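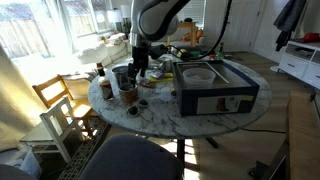
Re: [Plaltside home-automation list] Clearing a table, are we there yet?

Earlier message, sent 9:40 am:

> Cistero says its arm can clear a table after lunch. Has anyone on the list seen one do a whole table without help? I'd settle for cups and bottles.

Short answer from me: parts of it, not the whole thing.

I spent two hours at the Ostermann trial in March. They ran 16 tables and the arm finished 3 with no one stepping in. Single bottles went well. Things standing close together did not – a metal cup next to a sauce bottle and a filled pot leaves little room for two fingers. Small flat lids were worse. It took up to 10 tries on one of them.

Packing is a separate problem. An open box with a container already in it means deciding what still fits, and the software mostly guessed.

A person does a table like this one before the coffee is ready. I would not buy yet. Prirkirgate has a newer gripper on loan, and I'll post numbers when I have them.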